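Rornside Service Gripper: Gallery

The Rornside is a two-jaw service gripper sold by Torov for light bench robots. It is aimed at repair shops and recyclers that open desktop computers in volume. Pictures and notes on this page come from the Mildale bench, where Behrouz Nouri and Kaja Butkienė ran the review unit from April on. Prices are on the order page.

Mounting. The adapter plate takes 39 minutes to fit the first time. Later swaps are quicker — the alignment pins stay on the arm.

Control. Jaw force is set in the Esfahani software, in 40 steps. We left it low for connectors and raised it for drives.

Cable work. Power and data plugs are the slowest part of any teardown, and the approach angle has to be taught again for each case model.
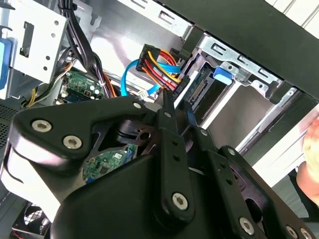
Steel cases leave less clearance than the data sheet suggests. Tahmineh Nikzad recommends laying the case flat and removing loose cables by hand before the first run.

Wear. The jaw pads are sold in sets of two. Ours were replaced once, after around two months.

Support. Sihan Mao answers technical mail for Torov. Include the firmware version and the arm model — replies are slower without them.

Loan units can be booked by the week. Shipping is charged both ways.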